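The Hut Was Fine, and That Is My Complaint

14/03/2024

I spent eight nights in mountain lodges last November, and seven of them were comfortable. I would like to register my disappointment.

The old deal was simple. You walked uphill until your knees filed a grievance, and at the top somebody gave you soup, a thin blanket and a place between two strangers, one of whom snored. At Flekano, where I first slept at altitude, the bunk room held 46 people and one window, and the window was a matter of fierce debate until two in the morning. I came down with new opinions about fresh air and the phone number of a dentist.

Flekano now has private rooms. It has a pillow menu. The person at the desk asked whether I had a preference regarding firmness, and I said I preferred the lodge to be harder to reach.
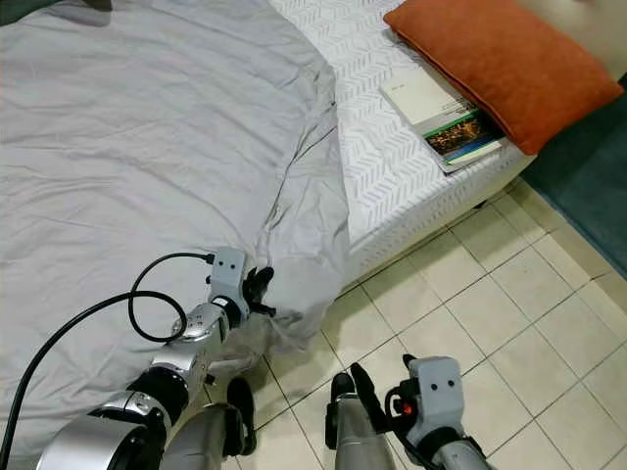

Drurkari wrote in after my last column to say that I was confusing hardship with character, and that anyone who has lain awake at 3,352 meters beside a man eating dried fish would pay any price for a door. The letter went on for two pages and was right in most places, so I will quote no more of it.

My quarrel is with what the door does to dinner. At Stunetti the guests eat at small tables now, in pairs, and study their phones like people waiting for a bus. Ten years ago it was one long bench. You couldn't get the salt without learning where six people had been that day and which of them had gotten lost. That's how I found out the north path was washed out — a fact the lodge's excellent new app had missed.

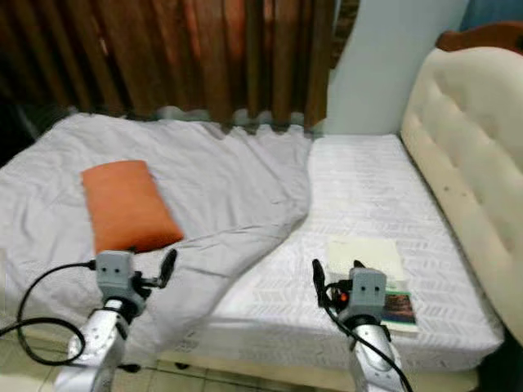 Comfort also gets expensive to carry. Everything in a high lodge goes up by cable or on a back, and comes down again as laundry. A tufted headboard is a lovely thing to lean on in town. At the end of a mule track it is freight, and it ends up on the bill. Mine at Stunetti came to 106 a night before breakfast. The young couple behind me on the trail had looked at the same price and pitched a tent in the sleet.

Zamfir, the last lodge on my route, still has the shared room and still takes only cash. The soup is mostly potato. I slept badly, borrowed a stranger's socks and was told a long story about a goat. I have already booked for next year, on the side away from the window.
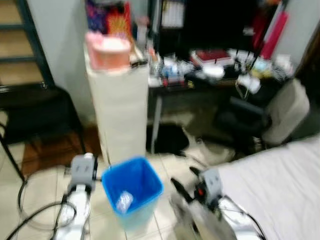
Pack out what you pack in.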